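Preguntas frecuentes: alquiler de vajilla y menaje

¿Quién puede solicitar el servicio?
Pueden solicitarlo los particulares, asociaciones y empresas con domicilio en Bravville. Las entidades de otros municipios deberán dirigirse a la oficina de Plondby.

¿Cuál es el pedido mínimo?
El pedido mínimo es de nueve servicios completos. Los pedidos superiores a 1000 piezas requieren presupuesto previo por escrito.
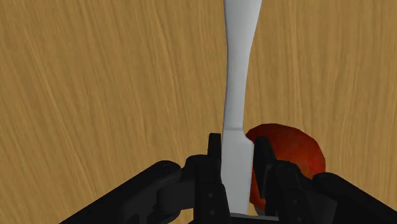

¿Cómo debe devolverse el material?
El material se entregará sin restos de comida y en las mismas cajas en que fue recibido. El lavado corre a cargo de Leung — salvo la mantelería, que se factura aparte.

¿Qué ocurre si falta alguna pieza?
Las piezas extraviadas se descontarán de la fianza conforme a la tarifa vigente.

¿Se admiten cancelaciones?
Sí, hasta nueve días antes de la entrega. En diciembre no se admiten cambios de fecha.

Reclamaciones: a la atención de Nesrin Ateş, extensión 666.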